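Workshop notebook – kitchen corner
May 1, 2024

Finally got to the washing-up end of the workshop kitchen, which I've been putting off since February. The benches are all sorted and the glue cupboard is half sorted (don't open the left door, it's still an avalanche), so I ran out of excuses.

Started with the dishwasher. Pulled the filter and it was grim – rice, a bread tag, and a washer that I'm pretty sure belongs to the Rindale jig. Sorry, Rirndale, I can never spell it. Rinsed the filter under the tap with an old toothbrush and put it back, quarter turn until it clicks. The manual from Sawatzky says to do this every month. We are a little behind!

Then the spray arms. Two of the holes in the lower one were blocked, so I poked them clear with a bit of 0.8 wire from the offcuts tin. Please put the wire back if you borrow it, it's the good stuff.

Next job was where things dry. The old tea towel on the counter was always damp and smelled like it, so hand-washed things now go in the black wire rack, and the rack lives in the sink. It drips straight down the drain and we get the counter back for lunch. I tried it with one plate first, standing up at the end of the rack, and I like it there.
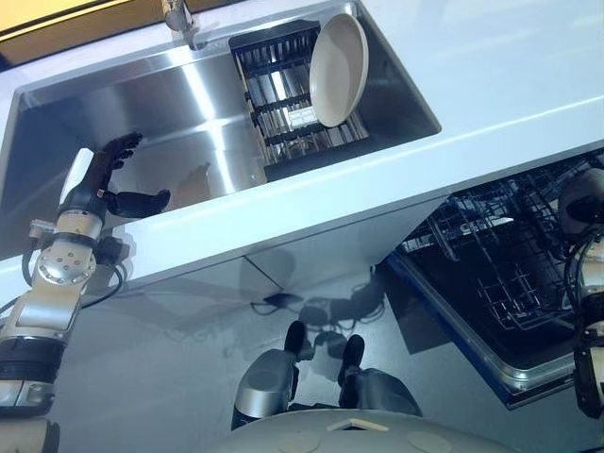
The one thing I'm not sold on is big pots. With the rack in, there's less room for scrubbing, so for the soup pot you'll have to lift it out and park it somewhere. I might price up a narrower one from Clummont next time I'm ordering – theirs come in a 400 mm size, if I'm reading the catalogue right.

Also had a go at the water marks on the steel with vinegar and a soft cloth. Rub along the grain, no scourers. The colour evened out nicely on the offcut I tested.

Still to do: descale the kettle, find the other half of the cutlery basket, ask Drandden whether the hot water is meant to be set at 71. Seems high to me.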